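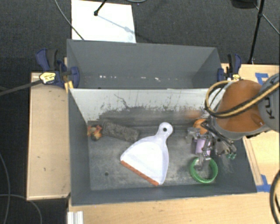 Aroha Fairweather's objection, raised at our first internal reading, was that a bin of household odds and ends teaches a learner mostly about that bin, and that adding more attempts from the same bin only makes it surer of the wrong thing. We think she is largely right, and this section is written with her complaint in mind.

Figure 2. Collection cell at Felcombe, with the arm over the front bin. The dustpan and the green ring belong to the mixed object pool.

3.2 Gathering grasp examples

The usual claim for self-supervised collection is that it is cheap. The arm reaches into a bin, closes its gripper, lifts, and a label is written without a person in the loop. Earlier work with the Cidivent pipeline repeats this claim and gives little account of who resets the bin when an object wedges in a corner, or of what happens to the label when the gripper comes up holding two things. We kept track of both, and our view of the cost is less cheerful.

Our object pool held 68 items, drawn 16 at a time at the start of a shift and then thinned as items were set aside. Shapes were chosen to disagree with one another. A dustpan offers a handle and a thin lip, and these call for different approaches; a ring can be pinched through its opening or across its band; a block with a rough surface forgives a poor approach that a smooth cylinder would punish. Whether such variety helps a policy on objects it has never met is an open question, and a varied pool should not be taken as an answer to it.

Labels came from gripper width after the lift. This is the weakest part of the method. A thin edge held firmly can read as a closed, empty gripper, so flat items are undercounted as successes. The Lendeck filter is meant to correct for this, but in our hands it traded one error for another – it recovered thin grasps and let through a number of near misses on soft items. We report results with the filter off.

Position is a second concern. Objects pushed toward a wall tend to stay there, and a policy trained on its own attempts will then see more and more wall cases that it cannot solve. In the Cartwright protocol the bin is stirred by hand between blocks of attempts. We followed this for the first 3 shifts and dropped it afterward, which means the early and late portions of the data are not strictly comparable. Pooling them, as we do in Section 4, is a convenience and we have no strong defense of it.

Nor do we claim that the attempts are independent. Each one leaves the bin as the next one finds it, and a random split of attempts into training and test sets will place near copies on both sides. We split by shift instead. Scores fell when we did so, and the lower scores are the ones given in the tables.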